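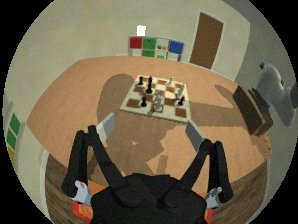 *Black and white chess pieces on a round wooden table.*

# The Longest Wires in the World Are Under the Sea!

Say you live in Drandley and your cousin lives on the island of Pondis. There are 2,000 miles of deep, salty ocean between you. You tap out "Your turn!" on a tablet, press send, and before you can finish a yawn your cousin is reading it.

How did it get there?

A lot of people guess that it went up into space, bounced off a satellite and came down again. Good guess! Some messages really do travel that way. But most of the messages, videos, phone calls and games that cross an ocean go *down*. They zoom along the bottom of the sea, past the crabs and the sea cucumbers, inside a cable.

Let's follow your message and see where it goes.

## First, your words turn into numbers

Computers can't read "Your turn!" the way you can. They turn every letter, every space and even that exclamation mark into a code made of just two numbers: 0 and 1. A smiley face gets a code too. So does a song, and so does a video of a dog falling off a sofa.

Your tablet sends the code through the air to the little Wi-Fi box in your home, using radio waves. You can't see radio waves or feel them, but they're whizzing around your kitchen right now. From the box, the code goes into a wire or a cable and out of your home.

It travels under the streets of Drandley, joins up with messages from other homes, and heads for the coast. At the coast there is a rather boring-looking building called a landing station. You could walk right past and think it was a place to store lawn mowers. Inside, it's humming with machines, and their job is to get everything ready for the big swim.

## Now your message becomes light

This is my favorite part.

Inside an undersea cable are strands of glass. The glass is so thin that a strand is close to the width of a hair, and it's so clear that light can shine through mile after mile of it. We call these strands **optical fibers**. "Optical" is a word for things to do with light and seeing.

A laser at the landing station shines down the fiber. It changes its light incredibly fast, far faster than you could ever see, and those changes carry the code. Think of sending secret signals to a friend with a flashlight. One kind of flash means 1 and another kind means 0. Real undersea cables use cleverer signals than that, so they can squeeze in even more, but the idea is a good place to start.

You might be wondering why the light doesn't leak out of the sides. When light inside the fiber hits the edge at a low, slanting angle, it bounces back in, a bit like a stone skipping off a pond. Bounce, bounce, bounce, all the way along. The cable can even bend around an underwater hill and the light will follow it.

Fibers usually work in pairs. One strand carries messages from Drandley to Pondis, and the other carries messages from Pondis to Drandley. It's like a road with two lanes, so nobody's message has to wait for somebody else's to come the other way.

## Keeping the light bright

Even in very clear glass, light gets weaker as it travels. If you just shone a laser in at one end of the ocean, it would fade away long before it got to the other.

So the cable has helpers built into it, called **repeaters**. A repeater is a strong metal case, shaped a bit like a fat tube, and inside it gives the light a boost. Then the light races on to the next repeater, which boosts it again. A long cable needs lots of them.

Repeaters need electricity to do their work, and there's nowhere to plug anything in on the bottom of the sea! The electricity comes down the cable as well, from the landing stations on the shore. It travels through a layer of metal wrapped around the fibers.

## What's inside the cable?

You might think a cable that crosses an ocean would be as fat as a tree trunk. Nope! Out in the deep sea, it's often no thicker than a garden hose.

If you sliced one open, you'd find layers, like this:

- **Glass fibers** in the very middle, to carry the light
- **Soft jelly** around the fibers, to cushion them and help keep water out
- **Steel wires** to make the cable strong
- **Copper** to carry electricity to the repeaters
- **Tough plastic** on the outside, to keep the sea away from everything else

Not every cable is made exactly the same way, but most have layers a lot like these.

Close to the beach, the cable gets a thicker coat. It is wrapped in extra steel wires, sometimes in more than one layer. That sounds backwards, doesn't it? You'd think the deep, dark ocean was the dangerous part. But the deep ocean is a quiet place for a cable to lie. Near the shore there are boats, anchors, fishing nets and big waves, so that's where it needs its armor.

## How do you put a cable in the ocean?

Very slowly, and with a very special ship!

The ship that laid the cable from Drandley to Pondis is called the *Carretero*. Down in her belly are giant round tanks, and the cable is coiled up inside them, around and around and around, like the biggest plate of spaghetti you ever saw. It has to be coiled carefully. A knot would be a disaster!

Before the *Carretero* could set off, another team had to make a map of the sea floor. The bottom of the ocean isn't flat. It has mountains, valleys, cliffs and even volcanoes. The team used **sonar**, which means sending sounds down through the water and listening for the echoes. If the echo takes a long time to come back, the water is deep. If it comes back quickly, the water is shallow. From all those echoes they drew a map, and they picked a path that stayed away from the steep and rocky parts.

Then the real work started. One end of the cable was floated to the beach at Drandley and pulled up onto land. The ship turned toward Pondis and began to move, letting the cable slide off the back and sink. In shallow water, a machine like a farmer's plow was dragged behind the ship. It cut a groove in the sea floor and tucked the cable in. In deep water the cable just rests on the bottom.

The ship can't rush. If she goes too fast, the cable gets stretched. If she goes too slow, it piles up in loops. And the crew keeps going day and night - there's no parking spot in the middle of the sea! The *Carretero* can stay out for 100 days before she needs more food and fuel, so the people on board get to know one another really well. They also get through an awful lot of pancakes.

## Uh-oh, it broke!

Sometimes a cable gets damaged. An anchor may catch on it, or a fishing net may snag it. Underwater earthquakes and landslides can snap one too.

People like to tell stories about sharks chomping through cables. Sharks have been known to have a nibble, but it's a very rare cause of trouble. Anchors and fishing gear are much bigger pests.

When something goes wrong, engineers on the shore can find the spot without getting their feet wet. They send a pulse of light down the fiber. Some of it comes back from the damaged place, and by timing its trip they can figure out how far away the break is. It's the echo trick all over again, this time with light!

Then a repair ship sails out. In deep water the crew lowers a big hook called a **grapnel** and drags it along until it catches the cable. They pull up the ends, fit in a fresh piece, and join the tiny glass fibers by melting them together. Imagine doing that on a ship that's rocking up and down! After testing it, they lower the whole thing back into the water.

While the repair is going on, messages can often take another path. Many places have more than one cable. Pondis has a second one that goes to Bristdale, farther up the coast. It's a longer way around, but light is so fast that your cousin would hardly notice. Islands that have only one cable can have a much harder time, and that's when satellites come in very handy.

## Back to your message

So "Your turn!" became numbers, then radio waves, then light. It shot through the glass, got boost after boost from the repeaters, and popped up at the landing station on Pondis. Machines there sent it along to your cousin's home, and your cousin's tablet turned the numbers back into words.

All that took less than a second!

## Try it yourself: bend some light

You'll need a clear plastic bottle, water, a flashlight, a sink and a grown-up to help.

1. Ask the grown-up to make a small hole in the side of the bottle, near the bottom.
2. Put a finger over the hole and fill the bottle with water. Leave the cap off.
3. Stand it at the edge of the sink, with the hole pointing in.
4. Make the room as dark as you can.
5. Shine the flashlight through the back of the bottle, straight at the hole.
6. Take your finger away and put your hand under the stream, where it lands.

Look for a spot of light on your hand. The stream curves down, and some of the light curves along with it by bouncing around inside the water. If you don't see it the first time, move the flashlight a little and try again. A narrow, bright beam works best.

## Words to know

**Fiber:** a long, very thin strand. The ones in undersea cables are made of glass.

**Grapnel:** a hook for catching things under the water.

**Landing station:** a building near the coast where an undersea cable joins the network on land.

**Laser:** a machine that makes a narrow, strong beam of light. Never look into one!

**Repeater:** a part of the cable that boosts the light.

**Sonar:** a way of finding out what's underwater by using sound.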